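搜索 搜索本站文档 请输入关键词

# Tullaveck 开放日桌面整理演示数据说明

## 概述

本数据集收录 Tullaveck 实验中心十一月开放日期间的机械臂桌面整理演示记录。演示由中心操作组实施,Jistport 提供控制软件,Sombatkul 负责积木件的设计与打印。数据供教学、复现及方法比较使用,不作为产品性能的认证依据。

全部记录共 3,000 段,分属 19 个演示场次。每段记录对应一条完整的任务指令,包括指令文本、关节状态序列、末端执行器位姿及俯视方向的彩色图像。

## 演示安排

开放日演示于上午 9 时开始,各场次之间留有设备复位与参观者换场时间。讲解员先介绍安全区域与急停装置,随后由操作组宣读任务指令并启动程序。参观者可在隔离线外观看,也可在登记后从预设清单中选择一条指令交由机械臂执行。

现场设 2 个工位。甲工位用于颜色归类任务,乙工位用于形状归类任务。两工位使用同一版本的控制软件,标定文件分别保存,不得混用。 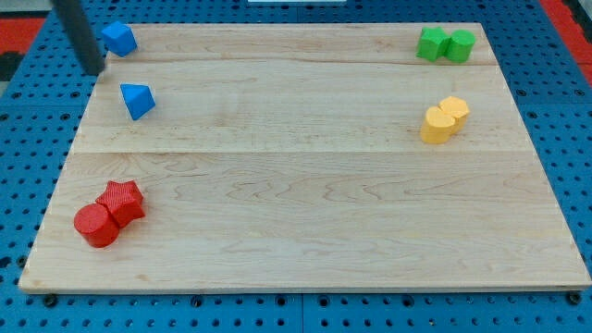
颜色归类任务的指令以“同色相邻”为基本要求,不限定各组的先后次序,也不限定组内积木的朝向。判定由操作组依据图像完成:同色积木相互接触的,记为“成组”;同色积木位置相近但未接触的,记为“邻近”。按此标准,绿色立方体与绿色圆柱、两件黄色积木、红色圆柱与红色星形件均属“成组”,蓝色立方体与蓝色三角块之间尚有间隔,应记为“邻近”。圆柱侧卧或直立不影响判定结果。标注人员不得根据指令内容推断图像中未出现的状态。

## 目录结构

```
udier_openday/
 episodes/ 各段记录,按场次编号存放
 calibration/ 甲、乙工位标定文件
 labels/ 人工标注结果
 instructions/ 指令清单(中文)
 LICENSE
 README.md
```

## 主要字段

| 字段 | 含义 |
|---|---|
| session | 场次编号 |
| station | 工位,取值为 A 或 B |
| instruction | 任务指令原文 |
| joint_state | 关节角序列 |
| ee_pose | 末端执行器位姿 |
| rgb | 彩色图像序列 |
| group_label | 成组、邻近或分散 |

## 读取方式

数据通过 Udier 工具包读取。首次使用时请先校验文件完整性:

```
udier verify udier_openday/
udier load udier_openday/ --station A
```

如校验未通过,请重新下载相应场次的压缩包,勿自行修改索引文件。

## 已知限制

1. 演示在固定室内照明下进行,不宜直接用于评估光照变化条件下的识别能力。
2. 参观者选择的指令集中于少数颜色,各类指令数量不均衡。
3. 部分记录因触发急停而提前结束,此类记录在 labels 目录中标为 aborted,予以保留。
4. 星形件与六棱柱在斜视角度下轮廓相近,形状标注存在个别分歧,分歧项保留两种标注结果。

## 隐私与使用条件

发布前已对图像进行检查,含有参观者面部或登记信息的片段均已移除。现场录音未纳入本数据集。

本数据集可用于非商业性研究与教学。使用者在论文、报告或课程材料中引用时,应注明 Tullaveck 实验中心及所用版本号。积木件模型文件的使用须另行遵守 Sombatkul 的许可条款。

## 版本与反馈

当前版本修正了乙工位部分记录的时间戳偏移,并补充了指令清单中缺失的条目。发现标注错误的,请通过 Udier 工具包的反馈功能提交场次编号与记录编号,操作组核实后在后续版本中更正。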